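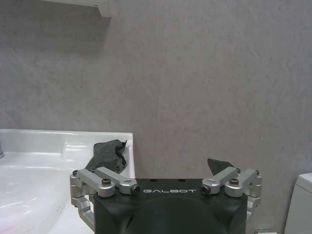 A Galbot gripper, with its brushed-metal linkages on either side.

I bought my boat in November, when sensible people in Brirnirstead are shrink-wrapping theirs. She's a 19-foot runabout with a tired outboard and a floor that gave a little when I stepped near the stern. I knew what that meant. I paid for her anyway (the seats were so nice!).

Giorgia Greco runs the winter storage yard out on the Ninach road, and she let me have the corner slot by the fence for the season. She walked around my boat once, knocked on the transom with the handle of a screwdriver and made a face. "You'll be pulling that floor," she said, and went off to answer her phone.

So I pulled the floor. It took me seven evenings and one very long Wednesday, mostly because whoever laid it last had used every kind of screw ever made and then painted over them all. The foam underneath was so full of water I could wring it out like a dish sponge. I filled 33 trash bags and the dump in Grulville charged me by weight, which still stings.

The stringers were better than I'd feared. Two were solid and one had a soft spot the length of my arm, so I cut that out and glassed in a new piece. I'd never done fiberglass before. My advice is to mix small batches, wear the ugly long sleeves, and stop when the resin starts getting warm in the cup, even if you've only got one little patch left to do.

Séverine Mallet, two slots over, was redoing the wiring on an old cruiser named Russo, and she lent me her heater so my resin would cure. It took 48 hours with the tarp down tight before I trusted it with my weight. I've still got the carpet to glue, and the fuel line looks older than I am, so that's next week.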